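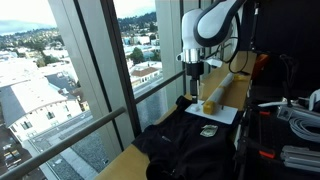

Window table, arm over the white board with the small cube under the gripper.

February, open day. Notes written up the same evening, mostly for Fiachra, who is taking the next one.

Set up from 10 with Fatima. We put the arm at the window end so visitors coming up the stairs would see it against the view. It works as a draw, but people look out at the hills first and you have to wait for them to come back. Next time start talking once they have turned around.

Demo was the cube pick: come down over the cube, close, lift, set it down on the other side of the board, go home. Speed kept low. Ran it from the saved Rola program, no changes from last month except the approach height, which I raised a little after the dry run.

Groups came through in 3 slots. First was the Noloseck people with Bláthnaid Hanrahan. Good questions, mainly on how we teach positions and how long it takes to swap fingers. I said I would send her the finger drawing – not done yet. Second slot was a school group, much louder. They wanted to see it pick up other things, so we tried a few items out of people's pockets. Soft and flat things are bad with these fingers. Narrow tips, nothing to get under an edge with. A folded piece of paper can be done if it stands up on its fold, otherwise no.

Third slot was small, 2 visitors from Suduro. Philomena talked to them while I reran the pick. It missed once: cube had been put back too near the edge of the board and one finger came down on top of it. Stopped by hand, backed off, reset, fine after that. No marks on the fingers that I could find.

Tally for the log: 13 full cycles in front of people, one miss as above.

To fix before the next visit:
Mark the cube's start position on the board. Pencil is enough.
Board should be clamped or taped. It can creep when visitors lean on the table.
Cable behind the arm needs another tie. I kept an eye on the loop all afternoon and would like to stop doing that.
Coats. We need hooks by the door. Fionnuala has asked Gilmartin about a rail.
Print the one-page handout larger.

Light was flat and gray all day, so no glare on the board. On a sunny afternoon I expect trouble at that table – check the blinds with Fatima.

Program saved as is. Arm parked and powered down at 4:30.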